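From: Plerley Water Users list
Date: Mon 10 February
Subject: Re: [plerley-water] Hardness figures and white film on fixtures

Replying to the hardness thread, with the quoted part trimmed to the bits I can answer. Two kitchen pictures first, then the numbers. 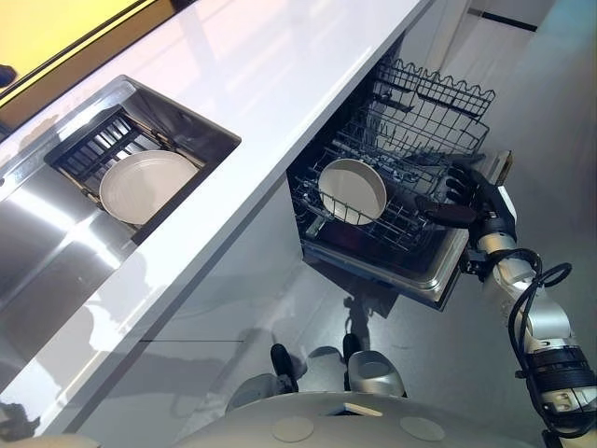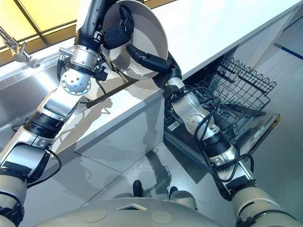
Both from the same kitchen.

> We moved onto the Vinska line in October and have had a white film on
> taps and glassware ever since. The old bore at Pliltuna never did this.
> The quarterly sheet says total hardness is "within guideline" but gives
> no figure for our end of the line. Is there one? Also, would a softener
> on the whole house be overkill, and is it safe to put the brine on the
> garden? We have citrus and a bit of lawn.

There is a figure. The sheet averages the whole network, so it isn't much use to anyone past the second booster. I pulled the most recent grab sample for the Vinska line and total hardness came back at 469 mg/L as calcium carbonate. By any of the usual scales that is very hard. "Within guideline" is the sheet's wording and I would not lean on it. Most hardness limits are set on taste and scaling, and they tell you little about what your hot water unit is going through.

Pliltuna bore water is softer but saltier. People who move from one to the other tend to notice scale straight away and not notice the drop in sodium at all. If you kept the old test report, compare chloride as well as hardness before deciding which supply you prefer.

On the film itself. When hard water is heated or left to evaporate, calcium carbonate comes out of solution and sticks to whatever is there. A quick check is to put a few drops of white vinegar on the deposit. If it fizzes or softens within a few minutes, it is carbonate. If nothing happens after half an hour, you may have silica, and a softener does nothing for silica. Don't leave vinegar sitting on natural stone or on aluminium. Glassware that stays cloudy after a vinegar soak is probably etched by the dishwasher detergent and won't come back.

Whole house or not. It depends on what you want protected. The options people on this list have used:

Point of use filter under the sink. Cartridges with ion exchange resin are fine for the kettle and for drinking, but at our hardness the resin is exhausted early. Go by a test strip and ignore the interval printed on the box.

Softener on the hot side only. This is what I run. It covers the heater, the shower and the dishwasher if yours is plumbed to hot. Cold taps, toilets and garden stay on raw water, so salt use is lower. It needs a separate branch upstream of the heater, and in older houses that can mean opening a wall.

Softener on everything. Simple to plumb at the meter, but you then pay to soften water that goes on the lawn unless the outside taps are split off first.

Template-assisted or magnetic conditioners. I have no data from the Vinska line that I would rely on. If anyone has before and after element weights, please post them.

Sizing is where most of the wrong advice comes from. Hardness multiplied by daily use gives you the load in grams a day, and resin capacity divided by that load gives days between regenerations. Take your daily use from the meter over at least 10 days, with no guests and no irrigation. A household of four that I helped with last year assumed one figure and metered nearly double, the difference being a cistern valve that never quite closed. Fix leaks before you size anything.

Set the unit to regenerate on metered volume. Timer units will flush on schedule while you are away, and you pay for the salt.

Brine on the garden: no. Citrus is among the less tolerant things you could put it on. Regeneration water carries sodium and chloride, plus the calcium and magnesium stripped off the resin. Sandy soil may hide the damage for a season or two, clay won't. Send it to sewer if you have a connection. On septic, ask the tank installer in writing first — some systems accept it and some void the warranty. Potassium chloride can be used in place of sodium chloride in most units, at a higher price and a somewhat higher dose, but the chloride is still there and the citrus will still object.

For anyone with a conductivity meter, my cold tap read 1,804 microsiemens per centimetre at 25 degrees on the same morning as the grab sample. Softening will not bring that down, as it swaps ions and leaves the total much the same. If taste is the complaint, you want a small reverse osmosis unit at one tap, ideally fed with softened water so the membrane lasts.

Last item. The Tahiri end of the line is still unsampled. I have 12 bottles left from the last batch and can drop some at the depot. Run the cold tap for two minutes, rinse the bottle three times, fill to the shoulder, cap it, write the time and the lot number on the label and keep it in the fridge. No sample from a tap with a filter on it, please. We got three of those last round and they had to be thrown out.

--
plerley-water mailing list
Reply goes to the whole list. To leave, send a message with "unsubscribe" in the subject line.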